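Category: Grant reporting / Equipment and capital
Reading time: 4 minutes
Last updated: April 28, 2019

Cleradden bench arm: interim report to the Flastia equipment fund 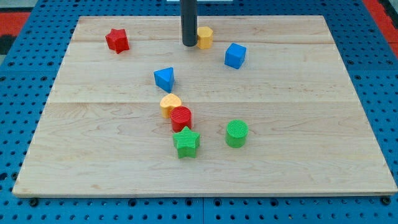

When the fund agreed to pay for one arm and one bench, we said we would report on whether a second purchase was worth making before October. We were not sure then that it would be. We are still not sure, and this report should be read with that in mind.

What has been bought

The arm, its controller and the pegboard table are paid for. So are the blocks, which cost next to nothing and have told us more than anything else on the order. Of the 54 lines in the original budget, 27 have been spent in full. The rest are either on hold or were, on a second look, things we wanted and could not justify. The spare controller is one of those. Huvon quoted for it twice, and the second quote was higher than the first for the same part, with a longer wait. We have not signed.

What the bench work is for

The task is pushing. The arm has a plain rod at the end of it and moves coloured blocks over a wooden board: stars, cylinders, a cube, a heart and so on. We picked this because it is cheap to set up and hard to flatter. If a block ends up in the wrong place, everyone can see it. A gripper would have cost a good deal more and given us a second thing to blame.

The difficulty comes when blocks touch. Pushing a lone cylinder is one job. Separating a star from the cylinder it is resting against, without dragging a third block along, is quite another, and the round ones roll off the line of the push in ways the planning software does not expect. The supplier's brochure shows blocks set well apart. We would ask the fund to bear that in mind if the same brochure reaches you.

Results so far

We have logged 254 runs. That sounds like plenty and it is less than we promised, as the first few weeks went on mounting the arm and redoing the calibration. We are not offering a success rate in this report. The early runs were scored by one rule and the later ones by another, and any single figure would mix the two. The runs are being scored again under the later rule and the number will follow, good or bad.

What we can say is that the arm repeats its own movements well and that most of the failures we have looked into are down to the software choosing a poor push. A second arm would do nothing for that. It would give us the same mistakes twice as fast.

The case for the second arm

Borkowska, our integrator, recommends buying now. Their argument is that two benches would share one set of software licences, and that fitting both in a single visit saves on labour. Both points are fair as far as they go. We would note that Borkowska also earns a fee on each installation, and that the saving they describe is smaller than the yearly service contract on the extra arm – a cost that appears nowhere in their letter.

There is also the room. A second table would fit, but only by giving up the storage wall, and we have had no price for moving it.

What we would rather do

We ask the fund to let us hold the second arm payment until October and to move a small part of it now to three things:

– a fixed overhead light, so that runs in the afternoon can be compared with runs in the morning
– spare rods and a spare board, neither of which was in the first order
– paid time for one person to score runs and do nothing else

None of these is exciting and we know the fund prefers to see its name on machines. But the scoring is where we are short. At present the person who sets up a run also judges it, and we do not trust our own figures as much as we should.

Risks

Prices may rise before October. Huvon has hinted that they will, though it hinted the same last year and the list price stayed where it was. The service contract on the existing arm renews automatically unless we write to stop it, and we intend to write, then bargain. If the later runs still go wrong mainly on touching blocks, we will probably come back and say that no second arm is needed at all, and return the money.

Decision needed from Flastia

Please confirm whether the payment can be held over without a fresh application. If it can't, we would rather lose it than spend it early. The revised budget sheet, with the 2 disputed Huvon quotes attached, is with your grants office.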